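Re: [woodfinish] Oil vs. water-based poly on tabletops

On the June thread, someone from the Stulton shop wrote:

> We get a rough surface after the first water-based coat every time,
> even sanding to 180. Is the humidity to blame? Ours sits at about
> 60 percent.

Humidity affects dry time more than roughness. What you feel is raised grain. Wipe the bare wood with a damp rag, let it dry overnight, then knock it back with 220 before any finish goes on. Don't sand past the raised fibers or you will expose new ones.

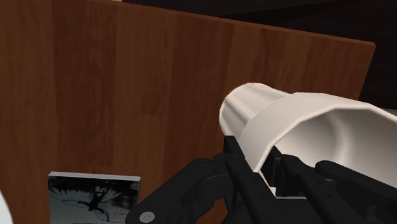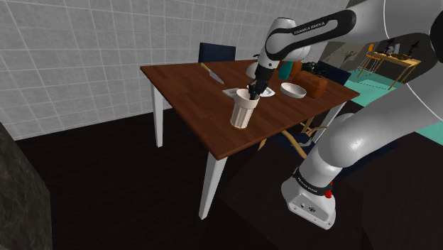
On coverage: the Dredville tables took three coats on top and two underneath — the second figure matters, as an unsealed underside lets the panel cup. We logged 84 hours between the last coat and first use. The oil-based batch needed longer and yellowed noticeably on the maple.

If you thin the first coat, stay under 10 percent and strain it. The Heneck spray notes cover tip sizes, so I won't repeat them.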